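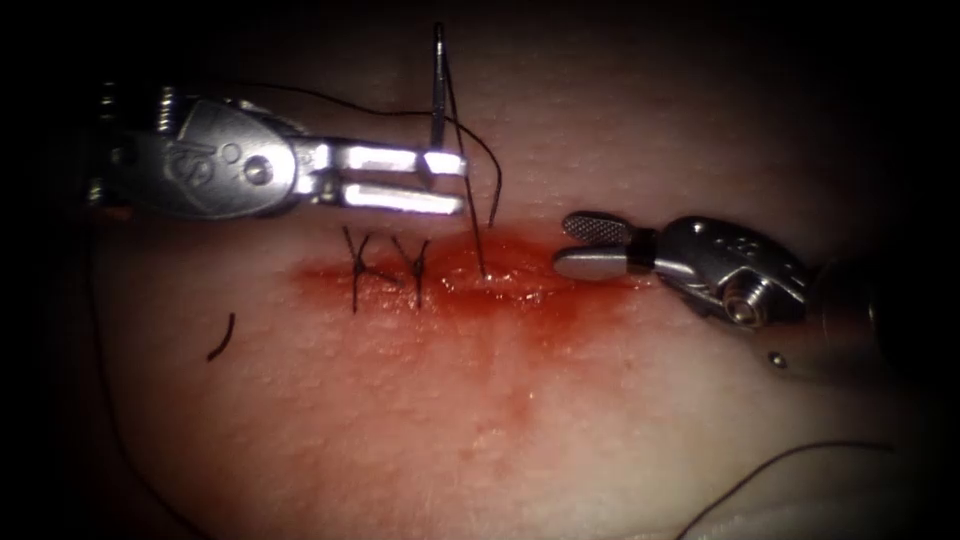 Darren Mapplebeck replied to my last post to say that packing for hospital is simple, you take a toothbrush and a phone charger and you stop fussing. Darren, I love you, but I've just done 4 nights in there after my op and I have NOTES. Thread for anyone with a date coming up.

First up, the charger. Yes, take one, but take a LONG one. The socket by my bed was behind the locker, behind the chair, and my Rolta cable reached as far as the chair leg. I spent the first evening with my phone on the floor listening to a podcast I couldn't pause.

Slippers with a back on them. Slip-on ones sound sensible until you're shuffling to the loo at 3am holding your gown shut with one hand (mine came off twice and I couldn't bend down for them, so a very kind student nurse called Prorkeo Ward's finest had to post my foot back in like a letter).

Earplugs AND an eye mask. The lady opposite had a telly going till midnight, and then the blood pressure trolley comes round. I slept better on Thursday once I'd given in and used both.

Big pants. Bigger than that. Waistband well away from anything that's been stitched. I sent my sister to Daly for a pack two sizes up and I'm still wearing them now, no plans to stop.

Squash! The water is fine but by day two you are so bored of it. A little bottle of the strong stuff fits in a washbag. Peppermint tea bags as well, for the wind. They warn you about the wind and you nod along and then wow.

A pen and a notebook. I had five questions for the consultant and when she turned up at ten to eight in the morning I remembered one of them, and it was about parking.

Speaking of parking, my sister paid 20 quid over the whole stay. Ask at the desk if there's a weekly ticket, we only found the sign on the way out.

Things I took and never touched: a 260-page novel, hair straighteners, proper jeans (what was I thinking), a Tonilell travel pillow that smelled of tyres.

For the drive home, a small cushion between you and the seat belt. Best tip I had from anyone and it came from the man in the queue at the hospital shop.

Oh, and my step counter says I did 2,807 steps yesterday, mostly between the settee and the kettle. Back to see them in April. Add your own tips underneath please, my neighbour goes in next and I'm making her a list.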